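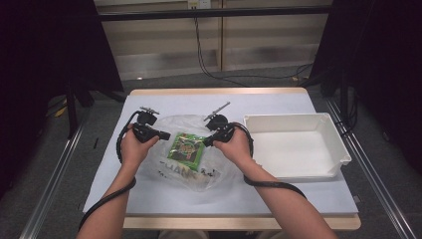
**Orine Supply Group - Packing Team**

### Small packets, clear bags, one tray

In October our team starts again with the small bags for the Ogura parcels. Many colleagues from other floors ask us what exactly we do in the packing room all month, so this time we write a little more than usual.

The work is simple to explain. A small packet goes into a clear plastic bag, the bag goes into a white tray, and when the tray is full it goes to the shelf. Last season we packed 4000 bags in this way. It sounds like a lot, and in the last week it also felt like a lot, but most of the hours were quite pleasant.

The part which takes the time is the bag. A clear bag likes to stay closed. The two sides stick together, and you must find the edge before you can put anything inside. When we began, each person had a different method. One colleague blew into the bag, which we do not do anymore. Another one rubbed the corner for a long while. Now we all do the same: put the bag flat on the table, hold one side down, lift the other side a little, and bring the packet in with the short side first. If the packet goes in with the long side first, it catches on the opening and the bag folds over it.

We also learned to be careful with the wrinkles. A bag which was already pressed in a box comes out very crumpled, and it is tempting to make it smooth before packing. Please don't spend time on this. It will be wrinkled again in the parcel, and Ogura has never sent one back for this reason. Only a torn bag or a bag with a hole must go away.

About the tables: we keep a sheet of pale blue paper on top, and it stays there until it gets dirty or makes a fold. The clear bags are easier to find on it than on the wood. We had white paper in spring and it was not so good, especially late in the afternoon when everybody's eyes are tired. The blue paper came from Hillex and there are still two rolls in the tall cabinet. Please cut it so that the wood shows a little in the front and in the back. When it hangs over the edge, sleeves pull on it and everything on the table moves. 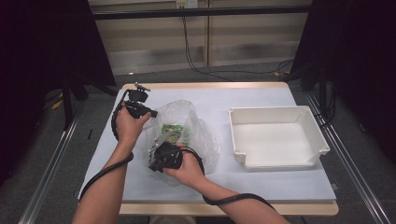 The tray has its place on the right side of the table. We tried it on the left, and also behind the bags, and the team voted for the right (the left-handed colleagues may of course turn it around, we only ask that they turn it back at the end of the shift). One tray takes 40 filled bags if they lie flat. More will fit if you push, but then the lower ones open and the packets slide out, and somebody has to sort it again.

Some small things for this season:

- The green packets and the Orkunel packets are almost the same size. Please do not mix them in one tray. They go to different parcels.
- New bags come in bundles of 100. Open one bundle at a time and leave the others in the box.
- Bags with printing on them are fine to use. The printing can be up or down, it makes no difference for us.
- An empty tray goes back to the table. We found a number of them in the kitchen in spring, with cookies inside. The cookies were very good, but we need the trays.

A question we hear often is how quick a new person should be. We don't have a rule for it. After one morning most people can fill a tray without thinking too much about the bags, and before that it is better to go slowly. A packet which sits crooked in its bag is no problem at all. A packet with a bent corner is a problem, so please look at the corners before you close.

We still have free places on the early shift, which starts at 8:30 and ends before lunch. It is seated work, there is tea, and you may talk as much as you like - in the last season we heard the full story of three home renovations and one very long train trip. If you would like to join for one morning or for several, write your name on the list next to the packing room door. The first trays should be ready for Ogura before the end of the month, and the Orkunel ones come after that.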